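Equipment Planning Coordinator, Robotic Cells
Jeltetti, Uvberg office
Posted November 27, 2019

Jeltetti fits small assembly cells for parts makers. We are hiring one person to plan and track what we buy for them: arms, grippers, tables, mounts, spare fingers. You will report to Rūta Rätsep in operations.

Each cell is laid out in simulation before a purchase order goes out. The coordinator reads the layout with the engineer, writes the parts list and gets quotes against it. A typical layout has one jointed arm on a pedestal behind a white table, with a two-finger gripper over a small black part.

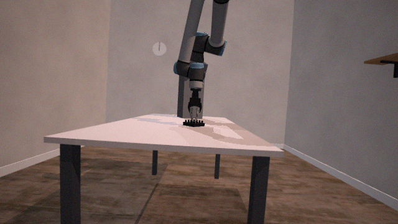 What you will do

- Turn cell layouts into parts lists with prices and lead times
- Get at least two quotes on any item over $900
- Keep the yearly budget sheet and flag overruns to Rūta
- Plan spares and service for cells already running
- Check reach and table height with Adom Akpalu before arms are ordered

What we need from you

Two years in purchasing, estimating or production planning. You should be comfortable with spreadsheets and able to read a simple drawing. Programming is not required, but you will sit in on layout reviews and be expected to ask about anything that affects cost. A change of gripper late in the job has cost us around $4000 before, mostly in freight and rework.

In the reviews, the gripper's position over the part and the arm's place behind the table are both open to question.
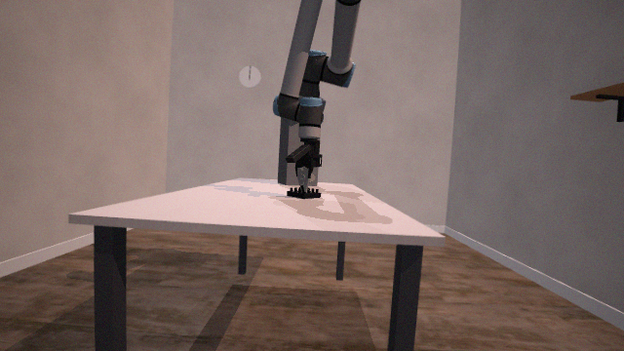
Does the coordinator choose the robot supplier?
Adom and the engineer pick the model. You handle the quotes, terms and delivery dates, and you can send a choice back if it does not fit the budget.

To apply, send a resume and a short note on a purchase you planned to Byung-chul Yeo, quoting job 3263.

Recent openings
Field Service Technician, Sterorberg
Controls Engineer, Uvberg
Stockroom Clerk, part time
Summer Trainee, starts July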